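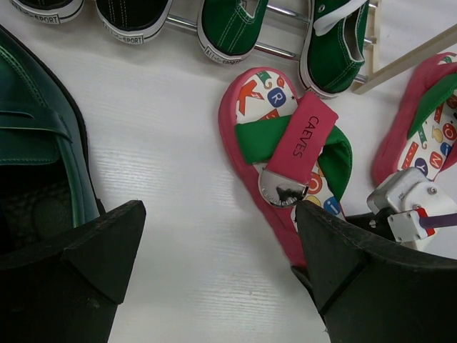 Minutes taken by Nabila Berrada
Bralanwood Manipulation Software Group, September meeting

Started a few minutes after the hour, with Ruaridh Kinnear in the chair. People on the call from Rernstead could hear us fine this time, so the new microphone stays.

1. Last month's actions

The log viewer now scrubs backward without losing the joint traces. Everyone who has tried it is very happy, and it got a small round of applause. The camera calibration page still has the old screenshots in it. Carried over to Ruaridh.

2. Shoe sorting, perception

Most of the meeting went here, and it was a good one! The shoe task is now running on the Ibarra stack from end to end, with the wrist view feeding both the segmenter and the grasp scorer. We had the wrist view up on the big screen for most of this item: pink children's sandals on the white tabletop, canvas sneakers on the rack behind, and a green loafer off to the left.

Nabila went over the segmenter. The sneakers on the rack come out clean most of the time, even with the metal rods running between them. Sandals are harder. The footbeds are printed all over with colored letters, and the old model liked to split one sandal into several pieces, with a letter here and a strap there. She retrained with 314 newly labeled frames and the splitting is much reduced. The straps are still the weak spot. Where the narrow pink strap lies over the wide green one, the mask sometimes jumps from one to the other halfway along.

Question from the Rernstead side about the two greens, loafer and sneaker. Nabila said color alone was never going to separate them and the model seems to be using the stitching and the white soles, though she wants to check this properly before anyone repeats it. Agreed that it would be a lovely result if it holds up.

Discussion of the buckle. It is shiny, so the depth estimate gets holes right where the fingertip is meant to go. Two ideas came up. One is to fill the holes from the strap on either side. The other is to skip depth near the buckle and steer from the color picture for the last stretch. Ruaridh prefers the second and has a branch half written. The group was keen to see both, so both will be tried on the same recordings.

3. Control

Ruaridh showed the new contact mode. Once a fingertip touches something, the controller stops chasing the planned position and holds a light push, then hands back to the planner when the push has been steady for 16 control ticks. Before this, the planner and controller could disagree about whether contact had happened, and the arm would dither. The code is also a good deal shorter than what it replaces, which pleased everybody.

Open point: the release threshold is one number for all shoes. A soft slide and a leather loafer probably want different ones. Nabila suggested reading it from the object class, with the current value as the fallback. Agreed.

4. Planning

The pair matcher works out which shoes belong together before any motion is planned. It handles two matching sandals nicely when both are well in view. When one is partly hidden by the gripper itself, it drops out of the list and the planner treats the other as a single. We agreed to keep a shoe in the list for a short while after it was last seen, and to mark it clearly in the viewer as remembered so nobody gets confused while debugging.

Someone asked whether the rack should go into the collision model as separate rods or one solid block. Long and cheerful argument. Solid block for now, rods later, when reaching in between shoes becomes part of the task.

5. Tooling

The Prirkthorpe replay tool can now run 1,000 recorded attempts overnight against any branch and put the differences on one page. Ruaridh found a frame-ordering bug with it on the first morning. Please use it before asking for a review! Instructions are in the repository, in the replay folder.

6. Actions

Nabila: strap masks, and check what the model relies on for loafer against sneaker.
Ruaridh: finish the color-only branch for the last part of the approach; calibration page screenshots.
Nabila and Ruaridh: release threshold by object class.
Rernstead: remembered shoes in the pair matcher, with the viewer marking.

7. Any other business

The test machine will be down on Saturday for a disk swap. Start your overnight replays on Friday only if they will be done by morning.

Next meeting in October, same room, same link.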